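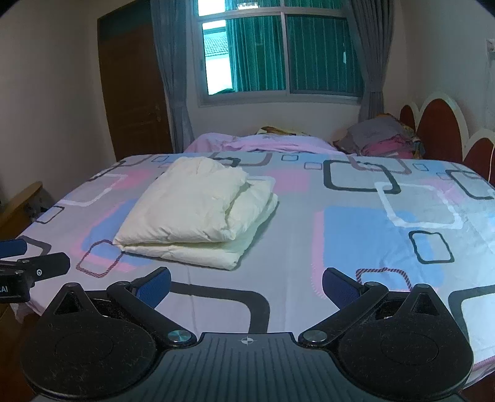

Looking after fibre patch leads at home

More houses now have fibre coming right into the hall or the spare room, and with it a thin patch lead running from the wall outlet to the box that feeds the router. The lead is glass inside. It puts up with normal life well enough, but it doesn't behave like a phone cable or an extension lead, and most of the faults we get asked about at Plongate come down to bends, dust or a plug pushed in crooked.

Bends

Light stays in the core of the fibre as long as the curve is gentle. Bend it sharply and part of the light leaks out through the side, so less reaches the other end. You won't see anything wrong from the outside. The connection may slow down, drop out now and then, or go altogether.

For an ordinary lead, keep any curve wider than the rim of a mug. Leads sold as bend-insensitive will go tighter, but check the packet before relying on it. Going round the corner of a skirting board, let the lead swing out a little. Don't press it flat into the 90 degree angle.

Spare length should be wound in loose loops about 120 mm across and held with a strip of hook-and-loop tape. Cable ties are best avoided. If you have nothing else, leave the tie slack enough for the lead to slide through it.

Where not to run it

Under a carpet where people walk.
Through a door frame where the door closes on it.
Behind a bed or chest of drawers that gets pushed back against the wall.
Stapled. Use round clips of the right size, tapped in so that the lead can still move.

Behind furniture, leave a gap of 45 mm or so at the outlet. A plug sticks out further than people expect, and the lead needs room to turn downwards after the boot. If the furniture has to go right up to the wall, an angled boot slips over the plug and holds the curve for you. Barneck make one that fits most slim plugs.

Cleaning the ends

The core in a typical home lead is far thinner than a hair, so one speck of dust can cover it. Clean the end each time you unplug it, even if it was only out for a minute.

1. Switch off the box at the mains. Never look into the end of a lead or into the outlet. The light is infrared and you can't see it.
2. Take a dry lint-free wipe, or a click-type cleaner pen if you have one. The Clenach pen is fine for this and does several hundred goes.
3. Draw the end across a clean part of the wipe once, in one direction. Don't scrub, and don't go back over the same patch.
4. If it's greasy, use a wipe with a little isopropyl alcohol on it, then a dry one straight after.
5. Plug it back in, or put the cap on.

Shirt sleeves, tissues and kitchen roll all leave bits behind. Blowing on the end leaves moisture. Canned air is all right for the outside of a socket but can push dirt further in.

Keep the little plastic caps. An egg cup or a small jar near the router does the job. Wipe the inside of a cap before using it again if it has been lying about.

Plugging in

Most home outlets take a green plug with the end polished at a slight angle. Blue ones are flat. They will often go into each other's sockets, but the faces don't meet properly and you lose a lot of light, and the ends can get scratched. Match the colours.

Line up the key on the plug with the slot and push straight in until it clicks. If it doesn't click, take it out and try again. Hold it by the plug body when removing it and don't pull on the lead.

If the connection has gone

Look at the light on the box. On many models a red light marked LOS means no signal is arriving. Check the lead for a tight bend or a pinch first, then clean both ends, then try another lead of the same type. We keep a spare Afridi lead in the drawer, coiled in its bag with the caps on. If a new lead makes no difference, ring your provider. Don't open the wall outlet, as the bare fibre inside is easily snapped and the pieces are nasty in fingers.

Old leads can go in a sealed tub before they go in the bin, particularly if they've been cut.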